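Dropping single kanji cards

January 31, 2019

I deleted my kanji deck last week. It had 1485 cards in it, one character per card, with an English keyword on the back and the readings listed underneath. I had been working through it in Lukel since October of the year before last, and I want to write down why I stopped while I still remember.

The deck worked like this. A character came up, I said the keyword, then I tried to say the readings. If I missed any of them I failed the card. For something like 駅 that is fine. It has one reading you will ever need, it means station, done. For 生 it was a mess. My card had nine readings on it and I don't think I ever passed it more than twice in a row. I knew 学生 and 生きる and 生まれる and 生ビール perfectly well when I saw them on a page. I just could not recite the list on demand, and the card kept coming back.

The other problem was keywords. I had 経 down as "passage of time" or "sutra", I forget which came first. Then I would meet 経験 or 経済 in a text, think "sutra", and get nowhere. Neither keyword gets you to "experience" or "economy". I had to learn the words anyway, as words, and once I had them I never thought about the keyword again. So that was two jobs for one result.

I should say the deck wasn't useless. It got me to stop being afraid of a page of text, and it taught me to look at the parts of a character. I can copy an unfamiliar one into a notebook in more or less the right stroke order. But the first 800 cards did nearly all of that. The rest was upkeep.

What I do now

Words only. If I meet a word in my reading and it looks useful, I look it up in Treltik, and if it comes up again within a few pages it gets a card. The front is the sentence I found it in, with the word in bold. The back is the reading in kana and a short meaning. I pass the card if I can read the word aloud and know what it means in that sentence. Other readings of the same character are some other card's problem.

I keep new cards to a handful a day. Before, I was adding twenty every morning and then skipping when things got busy, and one time I came back from a trip to my sister's to 2135 reviews waiting. I did them over two weeks and I don't believe I learned anything from it. Yesterday I had 117 and it took less than half an hour, with coffee.

Lookalikes

This is the one place I thought single cards might be better. I still mix up 待つ and 持つ if I'm tired. 緑 and 縁 are bad too, and 録 doesn't help. My fix is a page at the back of the notebook where I write the two next to each other, each in a word I know. So 緑茶 goes across from 縁側. I look at that page when I get one wrong and otherwise leave it alone. It has maybe a dozen pairs on it so far.

Reading

I'm on the third book of a series for elementary school kids, which I found at the used bookstore on Sarmiento. All the kanji have furigana. Some people say to cover it up with a ruler. I tried that and it made me slow and cranky, so I leave it showing. What I notice is that after the fourth or fifth time, I've read 給食 before my eye gets to the kana. That was not happening with the deck.

The harder part is what the kana words are doing. Books for kids leave a lot in hiragana, and a long string of it with no kanji to break it up is slower for me than an adult sentence. I didn't expect that. Reading aloud helps, since I can usually hear where one word stops – particles especially.

The study group in Pridham meets again in two weeks and I said I'd bring a chapter. I have picked the one about the school lunch because the sentences are short and nearly all of it is people talking. If you're coming, read it once ahead of time without looking anything up, then bring your list of what you didn't get.

I'll do another post in a few months and say whether the reviews have stayed down. 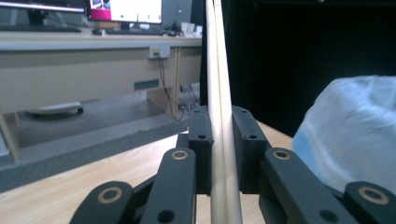
Older posts

When は is read as wa, and how I stopped tripping on it
Two notebooks or one
Reading signs on the train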